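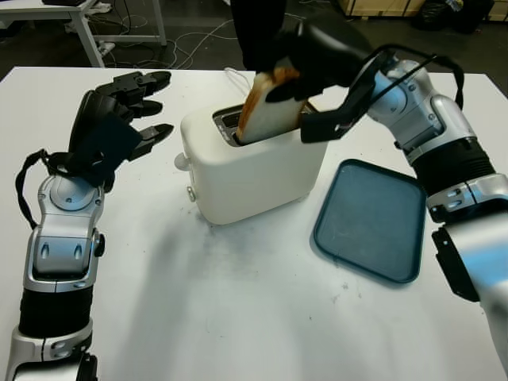 Ottmar Sperling wants to know why his toast is always darker on one face than the other, and whether the dial on the front is minutes. He asked under my last post on kettles. The answer won't fit in a reply, so it gets its own thread.

The dial first. On most toasters it is not minutes. On the cheap ones it sets a resistor in a small timing circuit, and the relation between the number and the time is whatever the maker settled on. A 4 on one machine can be a 6 on another.

I put a stopwatch on mine over a week. Setting 2, from cold, held the bread down for 75 seconds. Same setting straight after a first batch gave me a noticeably darker slice in the same time. The timer hadn't moved. The body of the toaster was already hot and the bread got the benefit.

Some models correct for this and shorten the second cycle. Mine doesn't. I drop the dial by half a mark for the second round and that's close enough for breakfast.

Now the two faces. In a two-slot toaster each slot has an element on either side, and in the simpler designs the centre element is shared or wound differently from the outer ones. They are not matched to any tolerance you'd care to write down.

The other cause is the slice leaning. There are spring-loaded wires meant to centre it when the carriage goes down. If one is bent, the bread sits nearer one element, and with radiant heat a few millimetres is plenty to change the colour.

Test for it with plain white sandwich bread, same loaf, two slices. Mark one corner of each with a nick of the knife. Toast, note the dark face, then run two fresh slices with the sides swapped. If the dark side stays with the slot, it's the toaster. If it follows the bread, it's the bread.

It can be the bread. A slice left out on the bench dries on its upper face, and the dry face browns sooner. Water has to leave the surface before the colour starts. The crumb can still look pale when the crust has already gone brown, and that is normal.

Crust colours early for two reasons: it's drier than the crumb to begin with, and it was browned once in the oven. Judge doneness by the middle of the face.

Bread I use for all this is the Lultberg white from the Saturday market, sliced at 12 mm. The Prarisen loaf is softer and higher in sugar and needs a lower setting. Their fruit loaf lower again. Raisins on the outside of a slice will burn at any setting I've tried.

Frozen slices: use the defrost button if there is one. All it does on mine is add time at the front. No button, run it once on the lowest setting, let it sit in the slot a minute, then run it at your usual.

Someone always asks about wattage. My old Singhal had 400 watts more than the one I use now. It was quicker and no more even. A quick toaster gives you a browner outside and a softer middle, which some people prefer. A slow one dries the slice through and you get something nearer to rusk.

Crumbs. Unplug it, let it go cold, slide the tray out if yours has one, tip and tap. A layer of old crumbs smokes, and the smell gets into the next slice. I do mine on the first of the month and wipe the outside with a damp cloth while I'm there.

Do not go in after a stuck slice with a knife. Unplug it first, then wooden tongs. Most carriages have a bit of extra travel upward if you push the lever past its rest position, and that's usually enough to bring a short slice up to where you can get hold of it.

On where to put the finished toast: stand it up. Flat on a cold plate, the steam condenses under it and the bottom goes limp inside a minute. I have a Drarnero rack, bought in December, wire, nothing special about it. Leaning two slices against each other works too.

Ottmar, if you run the swap test, post which slot and which face. If it's a bent guide wire you'll probably see it by looking down the slot with a torch — unplugged, again. Mine was the left slot, inner wire.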